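Home Projects Articles Forums Parts Index

Drekex

Drekex is a two-armed household robot built at home from a Cletier parts kit. Construction began in May in a spare room in Loltutov and took 22 evenings. Each arm ends in a two-finger gripper with its own wrist camera, and a separate camera gives the wider view.

Early trials used ordinary bedroom items, among them a pillow and a children's board book.
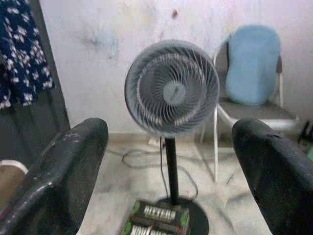
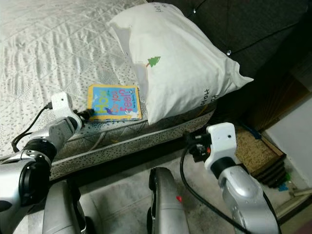 The control software, Borkowska, runs on a desktop computer and stores every trial as a separate log. The first release held 1,009 logs. Version 2 added a slower approach speed near soft surfaces and a stop button for each arm.

Filed under: Robotics, Home Builds
6 comments | 22 shares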